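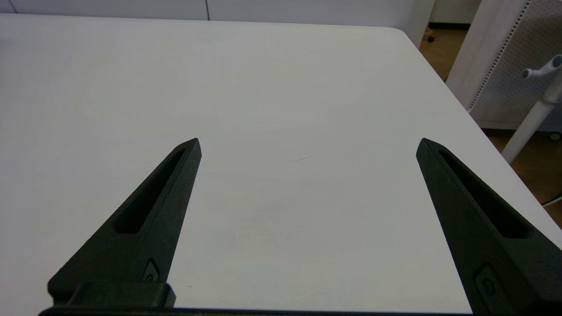
Weiße Tischplatte mit einer kleinen dunklen Schramme.

Der aufgeräumte Schreibtisch und andere Versprechen

Wer bei Benda einen Kurs bucht, soll nach 15 Tagen Ordnung im Kopf haben. So steht es auf der Anmeldeseite, gleich neben dem Preis. Malsha Kumarasinghe hat früher selbst solche Kurse gegeben, zuletzt beim Konkurrenten Nerlow, und hält den Satz für Unfug. »Ordnung auf dem Tisch kann ich Ihnen verkaufen«, sagt sie. »Im Kopf müssen Sie schon selber nachsehen.«

Wir treffen uns in ihrer Küche, die weder ordentlich noch unordentlich ist. Auf der Fensterbank stapeln sich Briefe, ein Teil davon ungeöffnet. Ob ihr das nichts ausmache? »Doch, die Rechnungen stören mich. Aber die stören mich auch, wenn sie in einem Kästchen liegen.«

Die Branche lebt von einer einfachen Behauptung: Wer weniger besitzt, denkt klarer. Ich frage nach Belegen. Kumarasinghe lacht. Bei Nerlow habe es eine Umfrage gegeben, erzählt sie, ausgefüllt am letzten Kurstag, noch im Seminarraum, mit der Trainerin daneben. »50 Leute, alle zufrieden. Was sollen die denn auch ankreuzen? Die haben bezahlt und gerade den halben Hausstand weggegeben.« Nach einem halben Jahr habe man niemanden mehr gefragt.

So ganz will ich ihr die Läuterung nicht abnehmen. Immerhin hat sie mit dem Ausmisten jahrelang ihre Miete verdient. »Stimmt«, sagt sie. »Und ich habe vieles davon geglaubt. Das macht es nicht besser.« Manchen Teilnehmern habe der Kurs gutgetan, vor allem nach einem Todesfall, wenn eine Wohnung geräumt werden musste und keiner anfangen wollte. Das sei aber handfeste Hilfe gewesen, Kisten und Fahrten zum Wertstoffhof. Mit leeren Flächen als Lebenshaltung habe das wenig zu tun.

Auf die leeren Flächen kommt sie im Gespräch immer wieder zurück. In den Prospekten sehe man nie ein Ladekabel, sagt sie, nie ein Pausenbrot, und die Leute verglichen das dann mit ihrem Arbeitsplatz. Ein Teilnehmer, Nimal Saha, habe seine Steuerunterlagen so gründlich verstaut, dass er sie 2 Monate später beim Amt neu anfordern musste. Im Januar saß er wieder im Kurs, diesmal für Fortgeschrittene.

Und was rät sie heute? Kumarasinghe winkt ab, Ratschläge habe sie genug verkauft. Nach einer Pause fällt ihr doch etwas ein: »Werfen Sie nichts weg, wenn Sie schlechte Laune haben. Ich habe so die Briefe meiner Tante verloren.« Ihr alter Kursordner dagegen steht noch im Flur, 40 Seiten in Klarsichthüllen. Behalten will sie ihn nicht. Weggeworfen hat sie ihn bisher auch nicht.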